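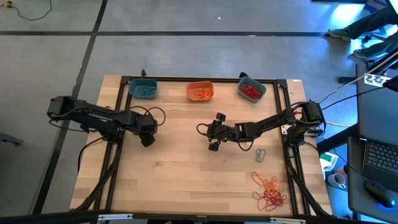
Two-arm table, rubber band sorting, bins at the back.

Zasik Chores Working Group
Minutes, August 25, 2024

Present: Isabelle Marchand (chair), Elsa Ojala (minutes), members from Mustonen and Bedo.

1. Minutes of the March meeting
Approved with one spelling fix on page 2.

2. Sorting small items
Isabelle went over the rubber band log. There are 1,057 tries on file, of which 435 were finished without a person stepping in. A try counts as finished when every band on the table is in the bin of its own color. Most failures come from tangled bands: the gripper picks up a clump and the wrong color goes along with it. Bedo asked if the bands could be spread out first. Isabelle said a shop floor would hand them over in a heap, so the heap stays. Agreed to log tangles separately from dropped bands.

3. Baskets and household work
Elsa reported on the Gomby task list, which covers picking up, putting away and moving baskets.
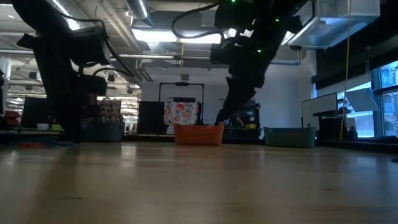
Moving an empty basket is on the easy half of the list. A full one is harder to judge, as the load shifts and the rim may bend. Folding cloth was put off again. Mustonen's view is that none of this is ready for a home without someone nearby, and that a shop with fixed bins and a fixed table will get there first. Bedo did not agree and wants the house tasks kept at equal time. No vote was taken.

4. Next round
300 more tries on the bands, same bins. Elsa to write a pass/fail rule for the basket tasks and send it to both firms before any runs are counted.

5. Other business
Mustonen asked for the logs in one file format. Isabelle will check with Zasik and reply by email.

Meeting closed. Next date to be set.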